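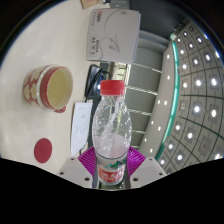
Storing Opened Skin Care

Close jars and tubes after each use and wipe product off the threads. Keep them below 77 degrees, away from the shower and direct sun. Vitamin C serums darken as they oxidize - discard at deep amber.

Take cream from jars with a clean spatula. Wash the spatula in warm soapy water and dry it fully.

Write the opening month (July, for example) on the base with a paint marker. Clay masks that have separated can be stirred for 2 minutes. Discard any with an off smell.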